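Draltarel hand-held gripper pair – equipment page
Updated 2021-11-05

Sold as a pair, left and right. Marker cube fitted to each one. Lead time: order now, ships December. Spares thru Zernix only.

What to budget for
– 4 pairs per room is the usual order, 5 if you want a spare
– case of 50 replacement jaw pads, $186
– marker cubes not included in spares kit, order seperately
– table, shelving, props – your cost, not ours

Room planning
Square table, black tape lines on top, floor space on all sides. Kitchen tasks: portable induction cooktop plus one square pan is plenty to start.

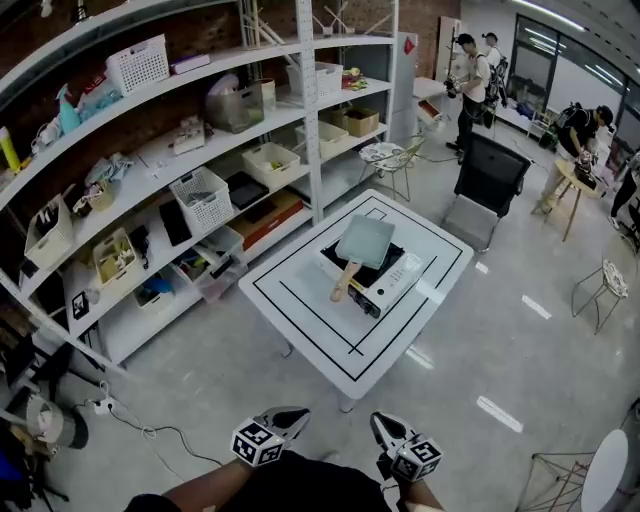 Both grippers at the table, cooktop and pan set out.
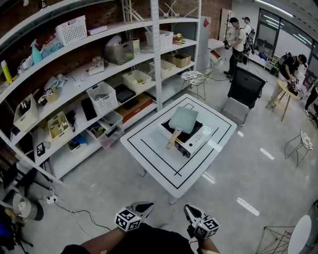 Ordering
Quotes from the Villanueva office. Stidodska stock is demo units only – ask before you put in a PO.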